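Why I like my art in the wrong building

I spent a happy morning in May at Plarkton bus station, and I didn't catch a bus. I went to see Nindance, the sound and fabric piece that hangs over the ticket hall, and I ended up staying for 2 hours on a very hard bench (bring a cushion!).

I'd already seen it once, when it was up at the Niven gallery last year. It looked lovely there – clean floor, perfect light, everyone whispering. I gave it ten minutes and went off to find the café. At the bus station I couldn't stop looking at it. The long strips of cloth shifted every time the doors opened, and the low humming got mixed up with engines and somebody's toddler shouting for crisps.

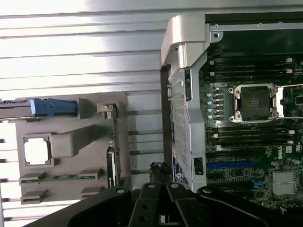
An open Dell workstation beside a grey plastic parts tray.

So I've come round to thinking that galleries are a bit too kind to installations. They clear everything else out of the way, and the work never has to put up with anything. I know the arguments against. Things get dirty in public places, people lean on them, and a friend of mine still says that paying 800 pounds a month to keep cloth clean above a bus queue is daft. She may have a point about the money. The Niven has its own cleaning bills, though, and we never seem to argue about those.

What bothers me more is the signage. Postavix, who put the piece up, have stuck a panel by the doors with what must be the longest wall text in the county. Who reads that with a bus due? Give me the title, the artist and maybe one line about the cloth – then leave me alone with it.

Nindance comes down at the end of the summer and I gather it's going back into storage. I'd much sooner see it in a swimming pool, or the big post office on the ring road.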